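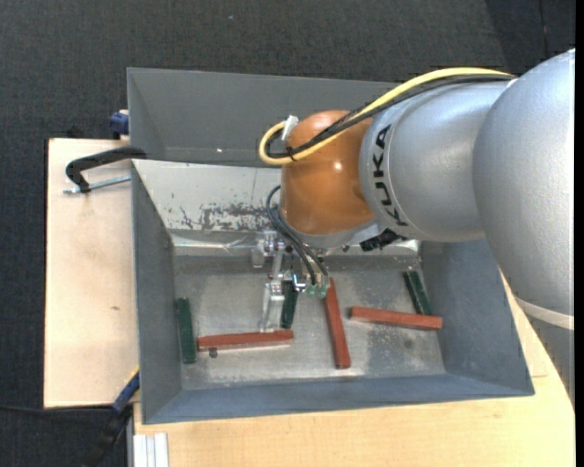 Can a robot arm really sort parts out of a bin yet, or is that still a trade show trick?

Posted by Leidy Ríos

Hello everyone, and thank you in advance for reading, I know I go on. My brother-in-law and I run a small shop in Pinadcombe where we cut and finish bar stock for a company that makes garden gates. One of the dullest jobs we have is emptying bins. The bars come to us tumbled in every direction, and somebody stands there picking them out and laying them straight on the feed table, all the same way round. On a busy day that's 400 bars, and my shoulders can tell you about every one of them.

I've been reading about arms that pick things out of a bin by themselves, and a salesman from Zarnetti made it sound like we could have one going by April. My husband says if they were that good we'd have one at home doing the laundry. So, is it ready for a shop our size? And would it cope with bars lying across each other?

Tadeusz Grabowska

Hi Leidy! I spent a good many years at Villca setting up cells like this, so I'll try to be useful – stop me if I ramble.

Bars are a friendlier job than laundry, tell your husband. A bar keeps its shape wherever you put it, and a towel is a different towel every time you drop it. Picking up a stiff part that lies by itself in the middle of a bin is something machines have done well for years. A small KUKA or the like with a decent two-finger gripper will do it all day.

Your trouble will be at the walls. When a bar lies right along the side of the bin, the fingers need somewhere to go, and often there isn't room between the part and the metal. Sloping sides help a bit. The other sore spot is one bar with its end resting under another: take the bottom one first and the top one rolls off to who knows where, and then the camera has to look all over again. Good software picks the top one first, but you pay for good software.

Look at your cables and hoses too. Everything strapped to the wrist goes down into the bin along with the gripper, and a loop that hangs too loose will catch on something. I've replaced more hoses than motors.

Before you sign anything, send them 100 of your own bars, scratched and oily as they are, and your own bin. Ask to watch it emptied right down to the floor. The last 2 or 3 are where you learn the most. If they only want to show you a half-full bin, keep your money for now.

Jolo

we got one at work, slower than me but it doesnt take lunch. still have to go over and fish out the ones stuck in the corners. wouldnt do 300 an hour like the brochure said, not even close. get the service plan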